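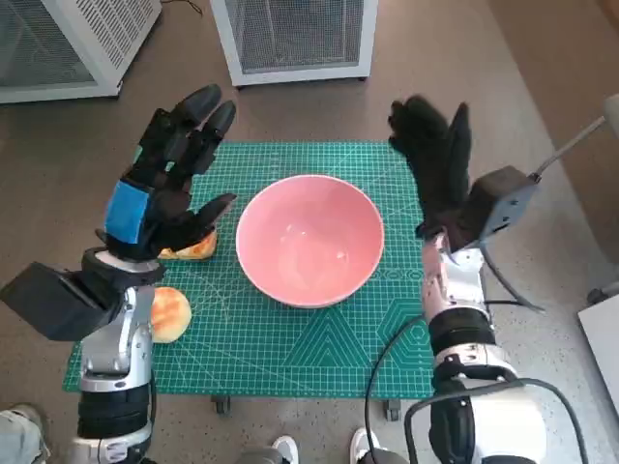 Contents Previous Chapter Next Chapter Glossary Index

Chapter 7
Setting Up a Two-Arm Work Cell

A two-arm cell is harder to set up than a single arm on a bench. Each arm has to be right on its own, and then the two have to agree about where the table is. Most of the faults students report in their first month come from the second part. An arm that was leveled in November may still be level, but if the table has been rolled to a new spot, every stored position is wrong by the same amount.

In this chapter we use the Verkier cell at the Terkancombe training shop. It has two Bravo arms, each with a fingered hand, and a low table between them. The controller software is Plivora. Your own cell may use other parts, but the order of work is the same: power off, table, arms, cables, hands, then a slow test.

7.1 Placing the Table

Start with the power off at the main switch. Roll the table into place and lock the casters. Push on each corner in turn. If the table creeps, a caster is not locked or the floor under it is dirty.

The front edge of the table should be parallel to a line drawn between the two arm bases. Measure from each base to the edge and write both numbers in the cell log. In the Terkancombe cell the distance is 90 mm on both sides. When the two numbers differ, move the table. Do not correct the difference in software.

7.2 Reference Marks

Plivora needs fixed points on the work surface that both arms can reach. You can scribe them, tape them, or lay down something already printed. A cutting mat does the job well and can be replaced when it wears. The one on our table has a fine white grid with diagonal angle lines, and the nested triangles in its lower half are easy to find again when you come back to check a position. Set the test bowl near the center, where both hands can get to it, and record the grid square under its near side. Tape the mat down before you record anything.
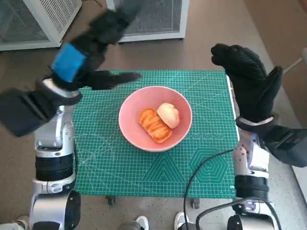

7.3 Cables and Hands

Cable routing is checked with the arms raised as well as at rest. Move each arm by hand through its full range and watch the slack. A cable that loops over the mat, as the black one by the right arm does, must be followed from end to end before the test, with attention to where it drops past the table. Check the gloves next. Loose fabric at a fingertip will fold under the load and spoil the grip.

Run the first test at the lowest speed, with one person at the stop button. Section 7.4 gives the test sequence.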